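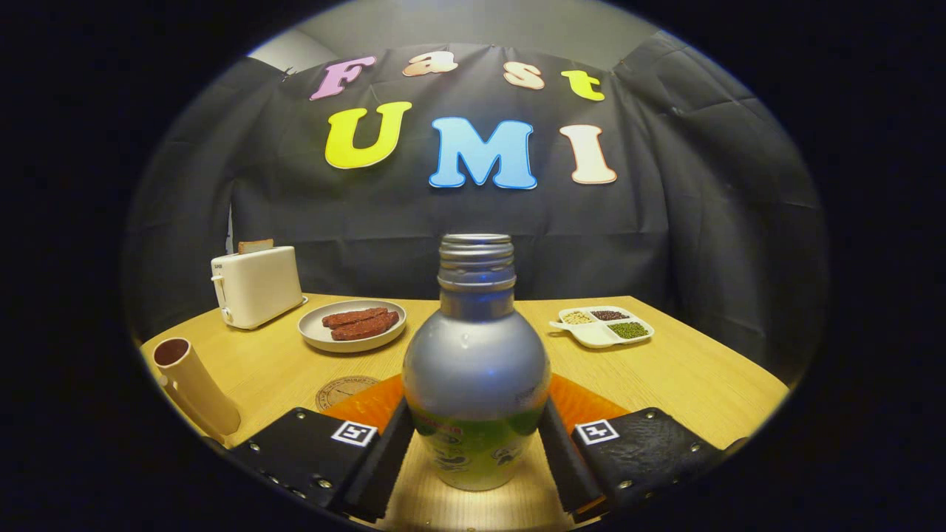

Photo: Troels Hjaltested / Kvaran Refill

Frequently asked questions about bottle returns and refills

We get a lot of mail at Kvaran Refill, and we love it, but the same questions do come around again (and again!), so we have gathered them up here. If you don't find yours, scroll to the bottom for how to reach us.

How does the refill program work?

You buy a full metal bottle from us or from one of the shops on our list, you use up what's in it, and you bring the empty back. We take it in, wash it, check it, fill it, and put it out on the shelf again for somebody else. You pay a deposit of 40 cents the first time, and you get it back when the bottle comes home or, if you'd like, we put it toward your next one. Most of our regulars let the deposit ride and only think about it when they move away.

Will I get the very same bottle back?

Almost certainly not, and we hope you won't mind. The bottles go into one big wash together and come out the other side in whatever order they please. If you have grown fond of a particular one (it happens more than you'd think, and Jae-hoon Shim at our front counter has his own favorite), just keep it and bring us something else. The deposit covers it.

Can I keep a bottle for good?

Of course. We'd rather see them come back, but plenty of people use one as a bud vase or keep it by the stove. Please don't drink from a bottle that has had soap or cleaner in it, no matter how well you have rinsed it.

Do I need to wash the bottle before I bring it in?

A quick rinse with warm water is plenty. Swirl it, pour it out, and let it stand open for a while. You don't need to scrub, and please don't put it in the dishwasher, where the heat and the detergent can dull the finish. If the last of your syrup has turned to candy at the bottom, leave it. Our machine is better at that than your wrist is.

Should I peel off the label?

No need! We soak the labels off here, and a half-peeled label is harder for us to deal with than a whole one. We also use the label to see what was in the bottle last, and that decides which wash it goes into. If your label has already fallen off, tell whoever is at the counter what you had in there. If you don't remember, say so, and we'll set the bottle aside for metal recycling.

What about caps?

Bring them if you have them, but we only collect them for scrap. Every refilled bottle gets a new cap, because the seal inside is made to be used for one filling and we would never feel right sending it out twice. A missing cap doesn't change your deposit at all.

My bottle has a dent. Will you still take it?

Yes, and you will still get your deposit. A small dent in the side is fine and the bottle will most likely go out again. A dent near the neck is another matter, as the threads have to meet the cap evenly all the way around or the thing will leak in somebody's bag. Those we send to be melted down. The same goes for bottles with a split seam, a deep scratch on the inside, or a rim that has been chewed (we do have a lot of dog owners among our customers).

Which bottles do you accept?

Any bottle sold under our own name, plus the Jekum and Terkano ranges, which use the same neck size as ours. We can't take glass, plastic, spray cans, or anything that has held paint, fuel, or garden chemicals, even if it looks just like one of ours. Please be truthful with us on that one. We would much rather have an awkward minute at the counter than a spoiled batch.

How many can I bring at once?

Up to 20 over the counter. If you have more than that, say after a wedding or a street party, write to us first and we'll set up a time to meet you at the back door with a crate. Late morning is best. Lunch is busy, and we'd like to be able to give you a hand.

Do you pick up from homes?

Not yet, I'm sorry to say. We tried it one November, on two bicycles, and learned a good deal about hills. For shops and cafes we do a pickup round together with Teltis, who also handle our deliveries, and the smallest order for that is 73 bottles. It's an odd number, I know — it's what fits in the crates they use once you leave room for the paperwork.

How do you know a bottle is clean?

Each one is washed, rinsed twice, and dried upside down in warm air, and then it's looked over inside with a small lamp before filling. Our washer handles 900 bottles on a full day. Anything that looks or smells even a little off goes back to the start. If you ever open one of ours and aren't happy with it, close it up again and bring it in, and we will swap it and read the batch number so we can check the others.

How long does a full bottle keep?

The best-by month is printed on the shoulder tag. Once it's open, syrups should live in the fridge. Soaps and cleaners are happy in a cupboard, away from the radiator. Please don't freeze any of them — liquids swell, and the bottle has nowhere to put the extra.

I lost my deposit slip. Now what?

The bottle is your slip. We stopped using the paper ones a good while ago, though we'll happily honor an old one if it turns up in a coat pocket.

How do I get in touch?

Write to us through the contact form, or stop by the counter and ask for Jae-hoon. Troels looks after the shop accounts, so if you run a cafe and want to start stocking us, mark your message for him and tell him how much shelf space you have.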